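The robot takes the trash out now (well, as far as the bin)
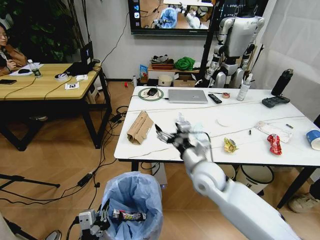

Clear wrapper in hand, with the yellow and red ones still to go on the white table.

If you have ever walked into a meeting room and found somebody else's chip bag waiting for you, you'll get why I was so keen to drop in on Lindholm this month. The Brostdale office has handed its table clearing to a robot, and I got to hang around and watch for a morning!

The job is simple to say and fiddly to do. The robot goes for the wrappers and chip bags on the table and drops them in a lined bin. It's supposed to leave alone anything a person might want back: laptops, mice, the remote. Cups are a gray area, I'm told, and there has been a certain amount of debate about half-finished coffee.

The software comes from Pivier, a small outfit across town, and the trial has been going for 3 weeks. In that time it has logged 950 pieces of trash, and 63 of those had to be finished off by hand, mostly thin, crinkly plastic that slid out of the fingers. I thought that was pretty good, but the office manager thought it was 63 too many (she's the one who gets called over).

So what changes for the people who work there? Less than I'd guessed, and in odd places. The two cleaners who cover the floor in the evening still have their full hours. They've stopped starting their shift with the tables and go straight to the kitchen and the floors, and one of them told me her back likes the new order very much. She also said she misses having the place quiet, as the robot is often still at it when she arrives.

The desk crowd has picked up some habits too. Phones get moved off the white table before a run. A few people admitted they've gotten lazier about their own wrappers, and there's now a note by the coffee machine asking them to please knock that off. One engineer told me he stays late to watch, which I fully understand, having lost a good twenty minutes to it myself.

The trial runs through the end of April. After that Lindholm decides whether to try it at its Solholm site, where the lunch room is bigger and, by all accounts, a whole lot messier.

Comments (3)

deskplant_dan
Can it do dishes? Asking for my entire department.

Marrow22
I clean offices for a living. Glad they kept the hours the same, please check back in April and tell us if that's still true.

tuesdaybagel
63 by hand is better than my kids.

Log in to reply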